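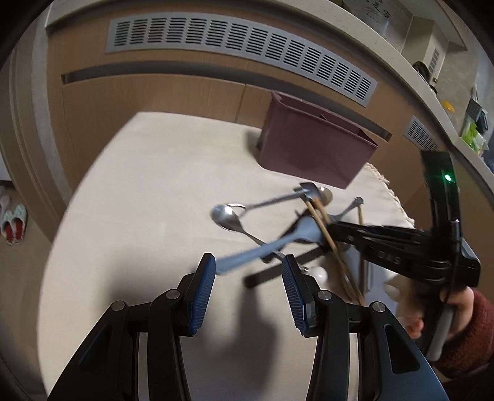
Sorting cutlery with a pair of hand-held grippers, blue pads on the near one.

Looking after the fingers on your hand-held grippers

Usa Duangkaew, for the Drimholm project pages
Last revised 24 April 2026

If you have picked up a pair of our grippers for the first time, welcome! They are sturdy little things, but the fingers do most of the work, and the fingers are where the trouble starts. I wrote the first version of this page in February after a long week of spoons slipping onto the floor, and Emmanuel Waweru has since gone through it and fixed the parts I had muddled. Set aside a quiet half hour the first time. After that it goes much faster.

What to have on the table

A small flat screwdriver that fits the pivot screws, a soft cloth, a bowl of warm soapy water, cotton swabs, a spare set of pads, and something shallow to keep screws in. I use a jar lid. Lay a towel down first if your floor is the kind that swallows small parts (mine is).

Step 1. Switch off and unplug

Turn the unit off, wait for the indicator light to go out, and then pull the cable at the plug end. Please don't tug on the cable where it runs along the body.

Step 2. Take off the pads

Open the jaws all the way. Push the pad from the back with your thumb and roll it off toward the tip. It will feel stuck at first, and then it comes all at once. Wash the pads in the soapy water and work a swab along each groove between the ribs, where kitchen grease likes to settle. Rinse them well and let them dry completely.

While they dry, look them over. A pad with a torn rib or a shiny, flattened patch should be replaced, and we always replace both on a gripper together. At Drimholm we swap them after 2,000 grasps even when they look fine, though Emmanuel thinks that is a bit generous if you handle a lot of forks.

Step 3. Check the pivots

Hold one finger by its base and wiggle the tip gently from side to side. You want the links to move freely in the closing direction and hardly at all sideways. If there's play, snug the pivot screws a quarter turn at a time, starting at the base, and try the trigger after each one. Too tight is worse than a touch loose -- the finger will close in little jerks and you'll feel it in your wrist by lunchtime.

Step 4. Put it back together

Roll the dry pads on from the tip, ribs facing inward. Close the jaws slowly and look at them from the side. The two pads should meet evenly along their length. If one sits higher, take it off and seat it again before you go touching any screws.

Step 5. Try it on real things

Plug in, wait for the green light, and pick up a few awkward objects. A flat spoon handle and a pair of chopsticks make a very good test, as they show up a crooked pad right away. Lift each one, hold it for five seconds and set it down. If something turns in the jaws, go back to Step 4.

Write the date and the gripper's number in the log when you're done, and put the spare pads back in their bag, please -- we're down to four.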